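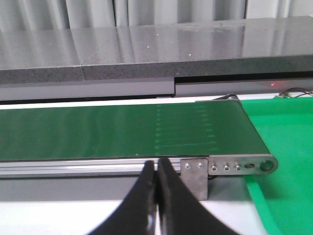 Fig. 1 – Closed gripper tips at the side rail

7.2 Gripper stopped at rail (fault 2552)

1. Press stop. Do not push the fingers by hand.
2. Raise the arm 15 mm in manual mode, then move it back from the belt.

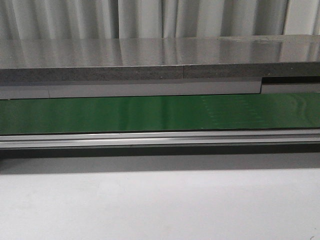
Fig. 2 – Belt empty, arm out of view

3. Look at the belt and the rail for damage.

CAUTION: Keep hands away from the end roller – the belt can start after reset.

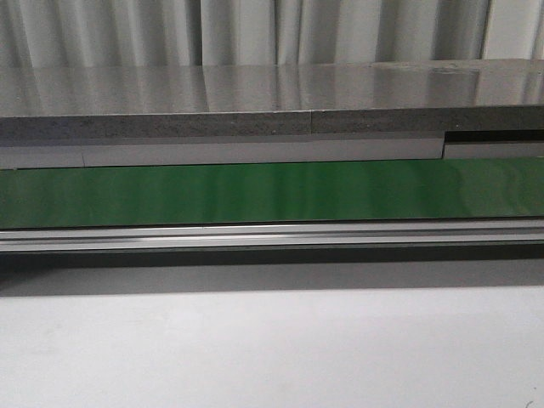
Fig. 3 – Rail seen from the side

4. Clear the fault and teach the pick height again.

Note: If 2552 returns, please call Clelto service.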